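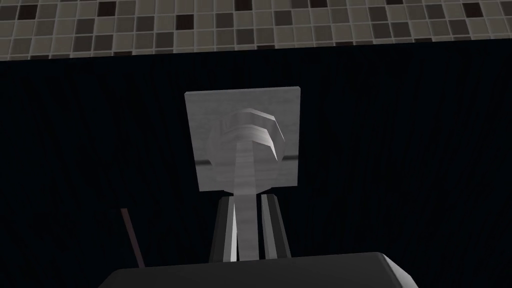 Yiğit Aydoğan replied to my last post that home blood pressure readings are useless unless you throw out the first one. I half agree. The first reading of a session tends to run high, and my own log shows it clearly enough. But the clinic on Hennessy asked for every reading, so I write them all down and let them do the averaging.

The log now has 776 entries. Each session is 3 readings, 60 seconds apart, same arm, feet flat, no talking. I skip the session if I have had coffee in the past half hour. Entries with a cuff error stay in, marked E, with the numbers left blank.

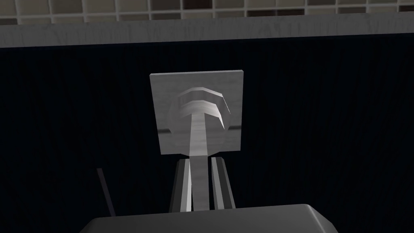
Kitchen, countertop and dark cabinet front.

The part I got wrong for months was arm height. The cuff should sit level with the heart. My old chair was too low for the table, which put my elbow well above that and pulled the numbers down. After I changed the chair, the morning average went up, and I spent a bad week blaming the salt in my lunches. Comparing the two chairs on one Friday evening settled it. I have since drawn a line in the log at the chair change and I do not average across it.

The second fault was cuff size. Mine was one size too small, and a small cuff reads high. So for part of spring I had

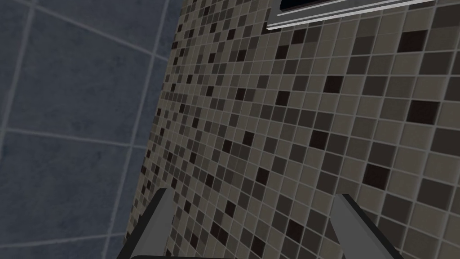 two errors working against each other, and the totals looked fine. I can't correct those entries after the fact. They are flagged and left out of the sheet I hand in.

The next visit is in June. I am taking the monitor along so the nurse can check it against theirs on the same arm. If the gap is more than a few points I will post the numbers.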